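How to Oil a Wooden Table (and Keep It Looking Nice)

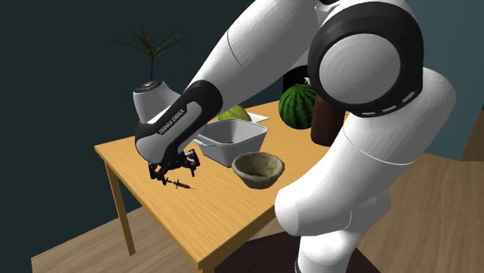 A light wooden tabletop shows every mark, so it's worth looking after.

I have been oiling tables in my kitchen in Prilluncombe for longer than I care to admit, and I still get a little thrill when that first wipe of oil goes on and the grain wakes up. It's an easy job, I promise! Most of it is waiting, and you can have a cup of coffee while you do that part.

First, find out what is on your table now. Put a few drops of water in a spot that doesn't show much. If they soak in and leave a dark patch, you have bare or thirsty wood and you can carry on. If they sit there in beads for ages, there is probably a varnish on top, and oil will only make a sticky mess of it (ask me how I know).

What you'll need
- Food-safe hardwax or tung oil. I use the Noltari one, the small can.
- Sandpaper, 180 and 240 grit
- 5 clean cotton rags. Old T-shirts are lovely for this.
- Mild dish soap and a bucket

Wash the top with barely soapy water, wipe it again with plain water, and leave it overnight. Then sand along the grain, never across it, with the 180 first and the 240 after. You don't need to press hard. Go over the whole top evenly, even if only one corner has the coffee ring, or that corner will end up a different color from the rest and you'll see it every single breakfast.

Vacuum up the dust and wipe with a slightly damp rag. Once it's dry, pour a little puddle of oil, about the size of a silver dollar, and spread it thin with a folded rag. Thinner than that! Leave it for 30 minutes, then wipe off everything that hasn't soaked in. If a spot still feels tacky, keep rubbing with a fresh rag until it doesn't.

Let the table sit for a full day and do a second coat the same way. Keep hot pans and wet glasses off it for a week or so.

Please be careful with the rags. Oily cloths can heat up and catch fire all by themselves when they're bunched up in a trash can, so lay them out flat outdoors until they are stiff, or drop them in a metal can of water with a lid.

I do my own table every February, when the house is dry and there's not much going on in the yard. My old Indley bench gets a coat at the same time, with whatever is left in the can.

We use cookies to remember your preferences. Accept | Manage settings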